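Two grippers, one spare room

So the second set of fingers finally turned up in April and I've been swapping them on and off the arm ever since. The old Jesham pair are short and stubby, great for mugs, hopeless for cloth. The new ones from Rocha are long and skinny with a slot near the tip, and they cost me $200, so I really wanted to love them!

Nuno Baptista reckons long fingers flex too much to be any use. He could be right, but I'd sooner find out for myself. I went with the matte grey plastic (my favourite colour for printed parts anyway) and left the wrist camera where it was, so both pairs get judged from the same spot. First target is the red jersey on the seat, grabbed by its edge.

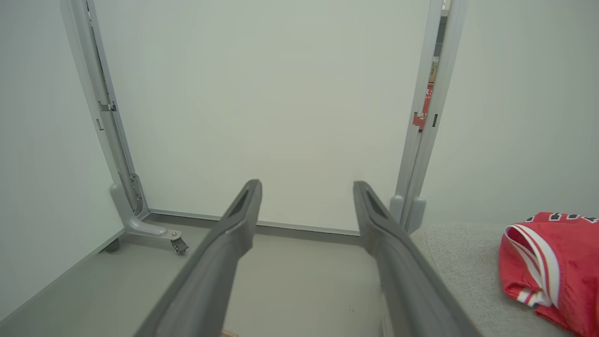 First impressions

The view is heaps better than I expected. Both tips stay in sight when they're wide open - with the Jesham pair I was always guessing where the ends were. The controller still needs its travel limits redone for the extra length, and I haven't touched the grip force yet. I've got 1,179 logged grabs on the old pair to compare against, so the Rochas have a bit of catching up to do.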